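4.2 Contact Rules for Deformable Household Items

The guidelines set out in this section apply to all demonstrations recorded with hand-held grippers at the Stenedport site. They were drafted after a first collection of 4,000 demonstrations, of which 428 were set aside during review. The most frequent ground for rejection was a grasp that changed the shape of the object to such an extent that later steps could no longer be compared across operators. Soft containers, such as tubes and pouches, accounted for the greater part of these cases.

Rule 1 requires that the finger pads meet opposite sides of the container and that the operator apply only the force needed to hold it. Rule 2 requires that the pads be kept clear of the cap wherever the task allows. Printed surfaces may be covered in part by a pad, provided that enough of the package remains in view for an annotator to identify the item. A toothpaste tube held upright between two pads is treated as the reference case for both rules. 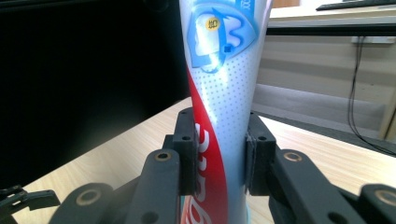 Kerstin Engström objected during the April review that "only the force needed" cannot be checked from a recording, and that a rule which cannot be checked should be listed as advice. The objection was accepted in part. The wording of Rule 1 was kept, but a breach is now recorded only where the container is visibly dented after release or where its contents have escaped.

The remaining rules concern placement. An item that is to stand in a holder, for example a tube in a mug, must be released only when the holder supports it. Operators are asked not to push the item further down once it has come to rest. Where 2 grippers share a workspace, one is named the lead gripper before recording starts, and the other must stay open and outside the path of the lead until the lead has let go. The Bristance protocol, from which this rule was adapted, allowed both grippers to close at the same time — a practice that led to repeated contact between the tools and was dropped here.

The condition of the pads also falls under this section. Foam facings wear first at the edges and lower corners, and a worn facing alters the friction on which a grasp depends. Light wear is accepted and entered in the session log. A facing that has come loose from the finger must be replaced before any further recording is made.
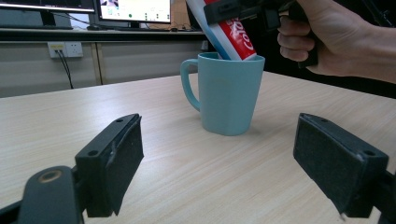 Figure 2. Tube-and-mug task with two hand-held grippers. The mug stands on the tabletop between the open fingers of the nearer tool, while the other tool is closed on the upper part of the tube.

Who decides whether a demonstration that breaks one of these rules is kept? The reviewer decides, and the operator who made the recording may not act as its reviewer. If the operator disputes the decision, a second reviewer is appointed, whose finding is final.

Ingegerd Bråten's earlier checklist for the Stondness trials left this matter to the operator. The present rules depart from that approach on this point only, and the checklist remains in force for rigid items, which are covered in Section 4.3.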